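Parnach Robotics Club: Setting up the cup-to-cup pour in the simulator
Posted 3/4/19 by Vanderleia Nogueira

Welcome back, everyone! Quite a few of you have asked me to write up the two-cup exercise properly, seeing as my whiteboard notes got wiped off before half the group had a chance to copy them down (sorry again, Welington). So grab a cuppa, open the kitchen world on your laptop, and we'll go through it at an easy pace.

You'll want the Allent folder from the club drive, and you'll want to have finished the reaching exercise first. If your arms still swing wide and clobber the bench, go back and sort that out before you carry on, or you'll be chasing two problems at once.

Start by loading the world called kitchen_bench and switching to the overhead view. I know the side view is prettier, but from straight above you can line the two cups up by eye, which makes life so much easier later on. Put the small red object in the grey cup and leave the brown one empty.

Now close both grippers, one at a time. Set the grip force to 40 and leave it there for the moment. Some of our keener members like to crank it all the way up to 100, and then they wonder why the cup shoots off across the floor tiles! Lift both cups to the same height and bring them in towards the middle, with a bit of clear bench between them.

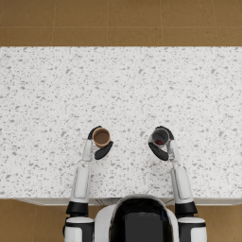
Save your work at this point, under a new name, please. You'll be coming back to this pose over and over, and it's a real nuisance to rebuild it from scratch each time.

Next comes the tilt. Raise the cup with the red object in it until its base clears the rim of the other one, then move it across and rotate the wrist slowly. Anything past 2 on the speed slider is too quick for a first go. If the object misses, change the sideways offset before you touch the speed, and only change one thing per run (write it in your logbook, even if it feels silly at the time).

Welington Magalhães got a clean run on attempt 59 last October, so please don't lose heart if yours takes all arvo. When you've got one you're happy with, export the recording and pop it in the Panagiotou folder with your name on it, and I'll have a look before our next session.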